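체인 장력 맞추기 (뒷바퀴 편)

제가 타는 건 Vudana 미니 모타드인데요, 같은 스윙암을 쓰는 Ganenero 차대도 순서는 똑같아요. 트랙 들어가기 전날 밤에 하면 꼭 뭐 하나 빼먹더라고요 ㅠㅠ 저는 요즘 오후에 느긋하게 합니다.

준비물: 리어 스탠드, 액슬용 소켓, 토크렌치, 철자, 장갑

1. 시동을 끄고 키를 뽑은 다음 기어를 중립에 둡니다. 리어 스탠드를 걸고 좌우로 살짝 흔들어서 제대로 물렸는지 봐 주세요.

2. 뒷바퀴를 손으로 천천히 돌리면서 체인이 제일 팽팽해지는 지점을 찾습니다. 조정은 무조건 이 지점 기준이에요!

⚠ 주의: 엔진을 건 채로 바퀴를 돌리지 마세요. 체인과 스프라켓 사이에 손가락이 끼면 정말 크게 다칩니다.

3. 아래쪽 체인 가운데를 위아래로 눌러 보고 철자로 유격을 잽니다. 제 차는 21mm에 맞춰 놓고 타요. 차종마다 다르니까 본인 정비서 수치를 먼저 보시고요.

4. 액슬 너트를 풀어 줍니다. 다 빼지는 말고 바퀴가 밀릴 정도까지만.

5. 양쪽 조정 볼트를 똑같이 4분의 1바퀴씩 돌립니다. 한쪽만 확 돌리면 바퀴가 삐딱해져요. (저 처음에 그랬다가 직선에서 차가 계속 한쪽으로 흘러서 한참 고생했어요...)

6. 스윙암 눈금이 좌우 같은지 확인하고 3번으로 돌아가 유격을 다시 잽니다.

7. 액슬 너트를 70Nm로 조입니다. 이것도 제 차 값이에요. 조인 뒤에 유격이 또 변하는 일이 흔하니까 한 번 더 재 주세요.

8. 잠금 너트까지 조이고, 바퀴를 돌려 보면서 걸리는 데가 없는지, 뒷브레이크가 제대로 듣는지 확인하면 끝!

참고: 저는 주행거리 1,000km마다 체인을 닦고 다시 잽니다. Morkalis 서킷처럼 급가속 구간이 많은 데를 타고 오면 그 전이라도 봐요. 비 맞은 날은 집에 오자마자 닦고 윤활제부터 뿌립니다.

공유 231 · 댓글 3

모타드초보: 5번 진짜 공감이요. 눈금만 믿어도 되나요?
└ 글쓴이: 눈금이 안 맞는 차도 있어서 저는 스윙암 피벗에서 액슬까지 거리도 같이 재요~
느린코너: Eskildsen 스탠드 쓰는데 고무 받침이 자꾸 미끄러지네요. 받침만 바꿔도 괜찮을까요?
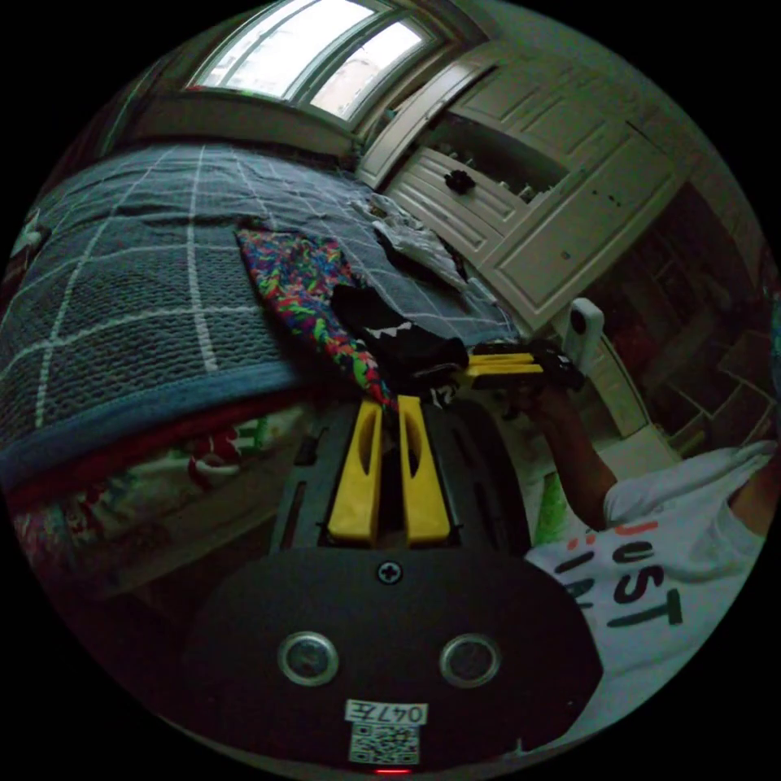 마지막 수정: 10월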